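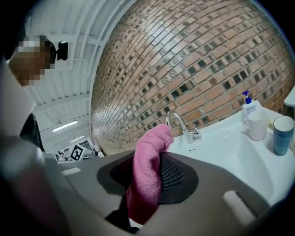

Section 4: Recording a wiping session at a sink

Last updated Oct 7, 2026

By now you should have the grippers charged and paired with Grusico, and you'll have walked through the practice room once with nothing in your hands. If you skipped that part, please go back and do it, because everything below goes so much more easily when your arms already know how wide the jaws open! Wiping a sink sounds like the simplest chore in the world, and it is a lovely one to start with, but it asks for a steady wrist and a little patience.

Before you start

1. Put on the head camera and tighten the strap until it stays put when you nod. It should be snug and comfortable — a headache after two takes means it's too tight.

2. Stand the marker boards where the grippers can see them as you come and go. Leave them in the same spot for the whole session, even if they're a bit in your way.

3. Leave ordinary sink things where people would ordinarily leave them. A soap bottle, a mug, a cup on the ledge — all of that is welcome. Simiyu learns to wipe around clutter only if we give it some clutter to wipe around.

4. Choose a cloth in a color that stands out from the basin. Pink on white has served us very well at the Gristadport site.

Note: Check that nothing is covering the faces of the marker cubes. A sleeve that slides down over a cube in the middle of a take will spoil it, and you probably won't notice until you're reviewing, so push your sleeves up now.

Recording

5. Start the session in Grusico and wait for the tone. Hold still for 2 seconds afterward.

6. Pick up the cloth with the right gripper. Let it bunch however it likes; we don't want every example to begin with a neat fold.
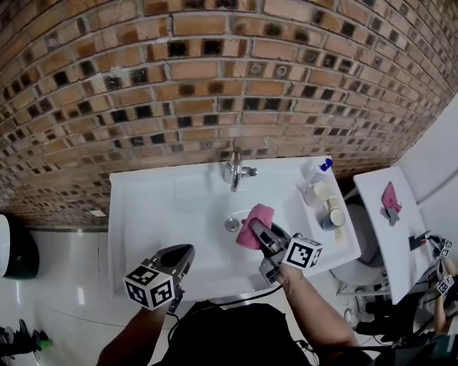 7. Wipe the inside of the basin at the pace you'd use at home, maybe a touch slower. Keep the jaws closed on the cloth the whole time. The left gripper can wait close by, ready to help, and it's fine if it has nothing to do in a given take.

8. Work your way across the bowl, past the drain, and along the walls. If you miss a spot, go back for it just as you naturally would. Those little second passes are some of the most useful things you can give us.

9. When you're happy with the basin, lift the cloth clear, set it down, and hold still again until you hear the closing tone.

Caution: Mind the cable. Take a look at where it runs before each take, and never let it lie in the basin.

Caution: Don't press hard with the tip of one jaw on the ceramic. Let the cloth do the touching.

If you drop the cloth

Please don't stop! Pick it up with the gripper and carry on, then tag the take "recovered" when you save it. Stop only if something breaks, somebody needs to get past you, or the head camera slips.

How many takes to aim for

A full sink set is 18 takes, and most people need a rest after 11, so plan for one. Sudia's wiping collection now holds almost 900 takes, and we'd like to add another good batch from new rooms before December. Move the items on the ledge between takes, and swap hands now and then if you can manage it.

Questions about tagging go to Abimbola Ibrahim, who would much prefer to hear from you before you upload a set. Section 5 covers uploading.

14 shares 3 comments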